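Fernex Floor Marking Kit: Set-Up Guide
Section 4: Laying Out Squares on Carpet

Applies to the 837 kit (carpet) and the 806 kit (carpet and hard floor). If your box says 806, you also have a roll of hard-floor tape. Put it back in the box. It does not like carpet and the feeling is mutual.

4.1 Before you start

Read this section all the way through once. It takes a few minutes, and peeling up a finished square takes a good deal longer.

You will need:
the roll of yellow carpet tape
the folding square from the kit (the flat metal one, which is also a decent ruler)
chalk or a soft pencil
scissors
a vacuum cleaner
knee pads, or younger knees

Low-pile carpet only. On anything you could lose a paper clip in, the tape sticks to the tips of the fibers and comes away with the first person who drags their feet. Niltham sells a weighted mat for deeper pile. Ask for it by name, or they will send you more tape.

4.2 Preparing the floor

1. Move everything off the part of the floor you are going to mark. "Everything" includes the chair you were planning to work around.

2. Vacuum twice, the second time at right angles to the first.

3. Leave the carpet alone for a quarter of an hour so that the dust can settle, then run your palm over it. If your palm comes up gray, go back to step 2.

4. If the carpet has been shampooed, wait until the next day. Damp carpet and tape adhesive produce a substance we have not been able to name.

CAUTION: Do not use this tape on wool, on rugs you are fond of, or on carpet belonging to a landlord who has not been asked.

4.3 Measuring and marking

5. Decide how big your squares need to be. The standard layout uses sides of 1,000 mm, measured along the inside edge of the tape. The word inside is important. Measure to the outside and whatever was meant to fit will miss by two widths of tape, and you will spend an afternoon blaming the furniture.

6. Chalk one corner. Lay the folding square on it and chalk the first few inches of both sides.

7. Extend both sides to full length with the tape measure, then mark the other two corners.

8. Check the diagonals. They should match. If they don't, you have made a diamond, and a diamond is what you will get no matter how carefully you tape it.

NOTE: A square does not have to line up with the walls. It can sit at any angle you like, provided the corners are true. People who have turned a square on purpose should write that on the floor plan, or a tidy-minded colleague will straighten it for them over the weekend.

4.4 Taping

9. Cut four strips, each a hand's width longer than the side it is for.

10. Lay the first strip along the chalk. Hold it at both ends, lower it, and press from the middle outward. Do not stretch it. Stretched tape remembers how long it used to be and returns there overnight.

11. Lay the opposite side next, then the remaining two.

12. At each corner, let the strips overlap and trim the tails with scissors. Never use a knife. The carpet under the tape is also a thing a knife can cut, as Struan Drummond of our returns desk will tell you at whatever length you allow him.

13. Walk along all four sides in flat shoes, heel to toe, one full lap. You will look ridiculous. The tape will stay down.

14. Repeat for each square. Leave a clear walkway between neighbors, wide enough for two people to pass without negotiating.

CAUTION: Never tape over a cable to hold it down. The tape is made for marking. It won't protect the cable, and it will leave a residue on it that outlasts the cable's useful life.

4.5 Putting the squares to work

15. Give each square one job and write it on the plan: stand, trolley, boxes, keep clear. A square with no job fills up with coats.

16. Roll wheeled items in slowly and lift them over the tape where you can. Small casters pushed sideways across an edge will find the one corner you didn't press.

17. Check that the base is inside the tape on all sides. The top may lean out over the edge if it must. The square is only interested in feet.

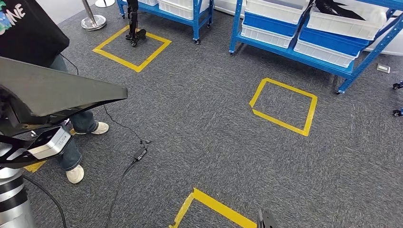
Wheeled stands are the usual tenants, and the easiest to place well. The taller they are, the less you should look at the top: get down low and sight along the floor. The black stand has its small casters inside the tape even though the square itself is skewed, and a skewed square with its stand inside is still doing its job. The tilted square on the right is empty, and if the plan says keep clear, empty is exactly how it should be left. Cables are another matter. The two black ones on this carpet, and the small power adapter lying along one of them, belong on your list for step 18.

18. Walk the floor and list every cable and adapter on it. Route what you can along a wall. Cover the rest with a proper cable cover; the De Smet low-profile type works well on short pile and comes in lengths of up to 1,000 mm. Adapters should be moved out of the walkways, where they have a talent for meeting toes.

NOTE: Do not cover an adapter with a rug, a mat or a box. They get warm, and they need the air.

4.6 Keeping it neat

19. Vacuum along the tape, never across it.

20. Replace a whole side when it lifts. Patches breed patches. The demonstration room at Drultbridge had one square that was more patch than side by the end of May, and Rhea Barredo took the lot up and started again before lunch.

21. To remove tape, peel it back slowly and low, almost flat against the carpet. Pulling straight up is quicker and brings some of the carpet with it.

22. If any stickiness stays behind, press a scrap of fresh tape onto it and lift. Do this as often as your patience allows. Test any cleaning fluid in a corner first, preferably one with a cabinet in front of it.

Spare rolls are listed in Section 9. For hard floors, continue to Section 5. Owners of the 837 kit can skip to Section 6.

Section revised 2022-06-10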